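Soddale peel-and-stick wallpaper, 13 months on
Reviewed by Lamduan Intarasuk

I bought the Soddale wallpaper for the laundry in our rental. The landlord agreed to it in writing as long as it came off clean at the end of the lease. It was sold by Hendamitz, which ships from Geelong, and it took nine days to arrive. This review covers ordering, hanging, cleaning and removing one strip, which I had to do when a tap was replaced.

Ordering

Each roll is $40 and the matching border is extra. I did not use the border. The online calculator asks for wall height and width and then adds an allowance for pattern matching. It was generous and I ended up with most of a roll left over. Hendamitz takes back unopened rolls within a month but the buyer pays postage, so I kept mine for patching.

Get a sample first. They are $3 and A4 size. The colours on the website were brighter on my laptop than on the wall, and the greens in particular came up duller. The sample also lets you test the adhesive on your paint. Mine stuck well to low-sheen acrylic and badly to a patch of old flat paint behind the door, which I had to sand and repaint before starting.

Hanging

The laundry wall is 2596 mm from skirting to cornice. I cut the drops with 50 mm spare at each end and trimmed them with a snap-off knife. Change the blade often. A dull one drags the vinyl and leaves a whiskery edge along the skirting.

The instructions say one person can do it. I managed the short drops alone, but for the full-height ones I had Yoon-hee Cho from next door hold the bottom while I lined up the top. Peel back a hand's width of backing, fix that part level, then pull the backing down a bit at a time. If you take it all off at once the sheet folds and sticks to itself. I lost one drop that way.

The paper can be lifted and put back two or three times before the adhesive weakens. Bubbles came out with a felt squeegee. The plastic one supplied in the pack scratched the print and I put it in the bin.

The pattern match was accurate on the first three rolls. The fourth was from a different batch and ran a few millimetres off by the time it reached the floor. Check the batch number on the end label before you open anything. Hendamitz did replace that roll without argument after I emailed photos.

Choosing a pattern

I went with a small leaf print on off-white. The range has larger florals too, and I nearly bought one. A large print needs more waste for matching, and corners are harder because most walls are not square. Dark backgrounds show every gap at the seams, so if you want one, paint a strip of similar colour behind each join first. 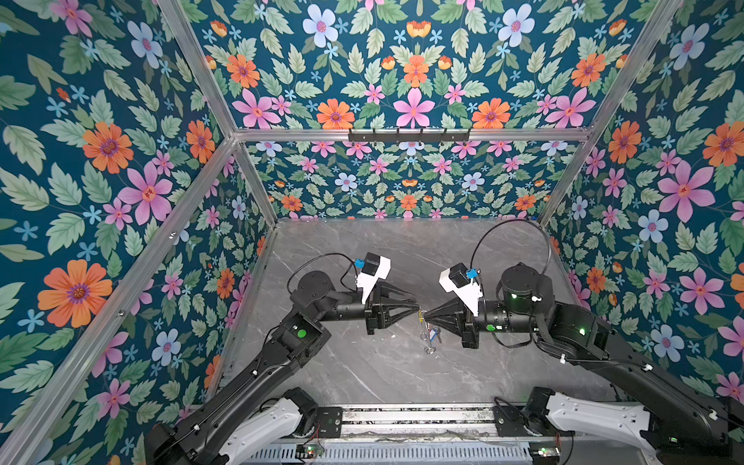 Florals on a deep teal background, used on three walls.

For comparison I also had samples from Rungrueang and Levach. Rungrueang is a paste-the-wall paper with a better surface, closer to proper wallpaper, but it is no good for a rental. Levach is peel-and-stick and cheaper per roll. It is noticeably thinner, and the old wall colour showed through the lighter prints.

Cleaning and wear

Lint and detergent splashes wipe off with a damp cloth. Washing powder left to dry behind the machine needed a bit of dish soap. There is no fading, though the room has only a small south-facing window. Two seams lifted near the dryer vent in February and I fixed them with seam adhesive from the hardware shop. They have stayed down.

Removal

The strip behind the tap came away in one piece after warming it with a hair dryer on low. It took a coin-sized bit of paint with it near the power point. The rest was clean, with no residue.

Cost

The whole job came to $912 across the laundry and the hallway, including the knife, blades, felt squeegee, sugar soap and the paint for the bad patch. Paint alone would have been much cheaper.

Rating: four out of five. I took off one for the batch problem and the supplied squeegee. I would order again for a room this size, and I would buy all the rolls in one go.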